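Collecting shirt folding demos for a student project, how many do we need and how do we keep them consistent?

Posted in Student Robotics Projects

Hi everyone! I'm part of a small summer project group at our college, and we've picked laundry as our task (my mother is delighted). We're using two hand-held grippers to record people folding long-sleeved shirts, and later we hope to train a policy on the recordings. So far we have 36 good runs, all done on a bed, and our advisor mentioned a number like 3,000, which made a couple of us go very quiet. Is there a sensible place to stop and try training? And does it matter that each of us folds a little differently? I do sleeves first, and my partner starts from the hem.

Tian

Akash Bansal
August 13, 2020

Welcome, and what a nice project to spend a summer on! I helped with a folding task in our club, Branar, so let me tell you what I wish we'd done sooner. Please don't wait for 3,000. Train something small on what you have, even if it's terrible, because you'll find the broken timestamps and the mislabeled left and right hands while there's still time to fix them. We found ours in June, after weeks of recording, and had to throw out 24 runs.

As for folding styles, pick one and write it on a card where everyone can read it. Ours said sleeves in, hem up, then in half. A mix of styles can work with a lot of data, but with a small set the model tends to average them into something that is neither.

The start of each run deserves care too. Lay the shirt flat, but don't make it perfect — leave a few creases and turn it a bit each time. Take hold of both lower corners before you lift anything, and keep your hands slow and even.
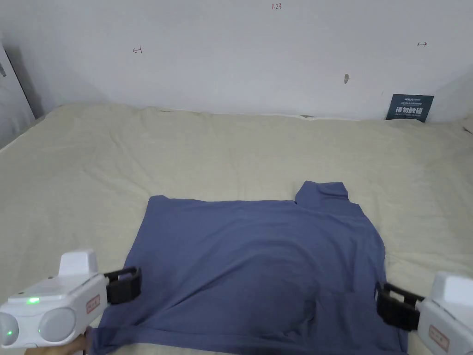

If the fabric slides out of the jaws, keep recording and pick it up again. Those recoveries were some of our most useful runs, though we did tag them separately. Good luck, and do come back and tell us how it goes!

Gaurav Nigam

Agree with Akash on the card. Also swap shirts now and then, we used 2 for everything and it never coped with a third.

Jitetstead

Can't help with the training side, I'm afraid, but I'd love to know how you're syncing the two grippers. Ours drift apart on long runs and restarting both before each session only helps a little.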